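Trikidix Releases Door Seal Test Method for Home Refrigerators

PONSTEAD, 28 Sep 2018 – Trikidix today released a test method for measuring air leakage at the door seals of household refrigerators. The method was drafted in May with the Ellis laboratory and covers cabinets of 481 liters and under.

A test run lasts 60 minutes. Room air is held at 70 degrees Fahrenheit, and cabinet temperature is logged at 5 points. Results are given as heat gain per hour, with the door closed throughout.

"Seal wear is hard to judge by eye," said Lowri Morgan, technical lead at Trikidix. "The method gives repair shops a number to work from."

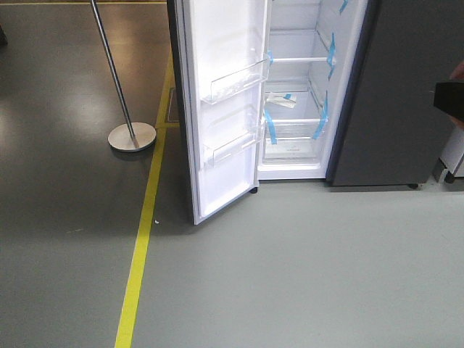
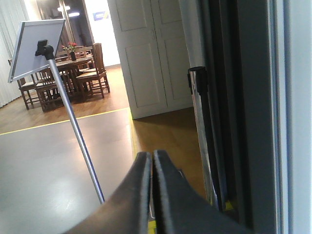

The method applies to single-door and two-door units. Each door is tested on its own, and the narrow left door of a side-by-side model, like the one standing open in the first picture, is tested first. Door bins stay in place but must be empty. Budik will supply the sensor kit – orders open with this release.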